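From: Clotilde Lefèvre
To: the shared equipment list
Subject: Re: Hand-held grippers, what to order before the budget closes

Hello all,

Thank you for the answers. I reply below the message from Tedov, so that the people in Hamel who joined the list this month can also follow.

> On Wednesday the Tedov group wrote:
>
> We have money left for one larger purchase and it must be
> ordered in December. The plan on the table is a second arm
> for the Fedcombe room. Before we sign, can Truridbridge
> tell us how much the hand-held grippers are used, and
> whether you would buy more of them if it was your money?
> Also, how many spare finger pads do you keep? Our last
> order was 40 and it looks like a lot on the shelf.
>
> We need a yes or no on the arm, and a list with quantities.

First the yes or no. For me it is no for the second arm this year. The first arm in Fedcombe is free most mornings, I checked the booking sheet for the last 11 weeks. What is never free is the hand-held grippers. We own four and they are all booked until the end of the month, and two of them go out together each time, because most of the tasks on our list now need both hands. So in practice we have two stations, and when one gripper is in repair we have one.

If it was my money, I would buy four more hand-held units, with the cube markers already mounted and calibrated by the supplier. We mounted the first set ourselves and it took much longer than we had planned. The price difference is small compared with the days we lost. Please ask for the calibration sheet in the same order, otherwise they charge it as a separate service.

About the finger pads: 40 is not a lot. We change them often when the objects are soft or made of rubber, and we used about 40 between spring and autumn. I would order the same quantity again and divide it between Hamel and Fedcombe. The pads keep well in the closed bag.

Then there are the small things, which were missing in our budget last year and which we paid from the travel line:

– harnesses, one for each operator who works at the same time, and one larger size
– cables, longer than you think, and covers for the ones that cross the floor
– power strips
– carts with compartments, to bring the objects to the operator
– objects for the tasks. Cups, bottles and bags are cheap, but they must be replaced regularly and somebody has to have the right to buy them without a purchase order

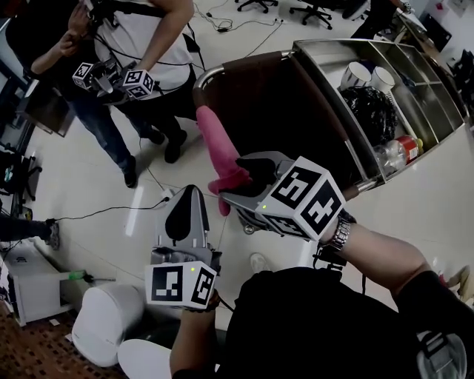
The room is the other point I would like to put in the plan. Two operators can work side by side in a normal office, but they need more free floor than the supplier writes in the brochure, because each person turns and steps back during the task. In Hamel you have the long room next to the stairs. I would reserve it now, before the order is made, and move the desks out. If the room is not possible, then please order only two units for Hamel and give the other two to us.

I have one open question myself. The quote we received does not say if the repair contract covers the units when they are used in another building. Does Tedov have this in writing? Last year the answer by telephone was yes, but I did not get it by mail and I do not want to depend on it.

I can send the table with the quantities and the old prices to anyone who wants to correct it. Please tell me before the next call, so the figures are the same for everybody.

Best regards,
Clotilde Lefèvre
Truridbridge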